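**Stripping an old Dell tower for parts - what's worth keeping?**

**skindell_parts** - 5 October 2025

I have a Dell desktop open on the bench and want to break it down before the Wiveline recycling pickup. The board is green, with the usual blue plastic drive carriers. I have 3 more towers waiting after this one, so I'd like to settle on an order of work.

My plan is drives first, then cables, then the power supply, then the board. Does anyone do it differently? 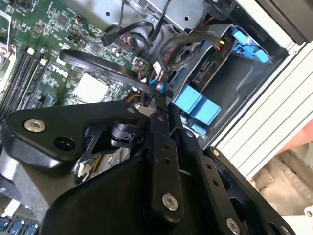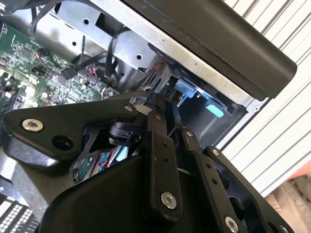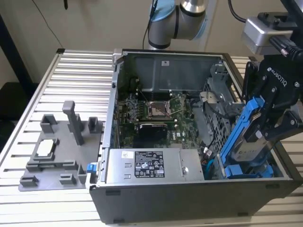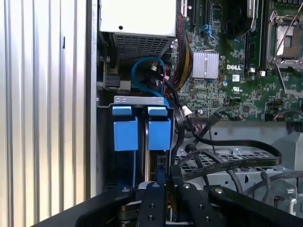 I have up to 14 screws to a tower in my notes, but I never wrote down which ones hold the drive cage.

**zadura88**

Power supply first. Once the wire bundle is out of the way you can reach everything else. I did 8 of these last October and it saved me a lot of fishing around.

**oldbench**

Disagree. Drives come first because they slide out in their carriers and don't need tools. If you start with the power supply you're tugging on wires with the drives still plugged in. I cracked a SATA connector doing that.

**zadura88**

You unplug the drives before you pull it. I didn't think I had to spell that out.

**rutkowska_pc**

Either way works. More important - cover the CPU socket if the processor is out. Those contacts bend if you look at them wrong, and a bent one makes the board scrap.

**skindell_parts**

I don't have the plastic cover. Is tape okay?

**rutkowska_pc**

No tape, it leaves glue. Cut a piece of card to size and close the lever over it.

**oldbench**

Keep the blue carriers too. People lose them and then pay silly money for 2 bits of plastic.

**skindell_parts**

OK, drives first and card over the socket. I'll post the screw list when I get to the next tower.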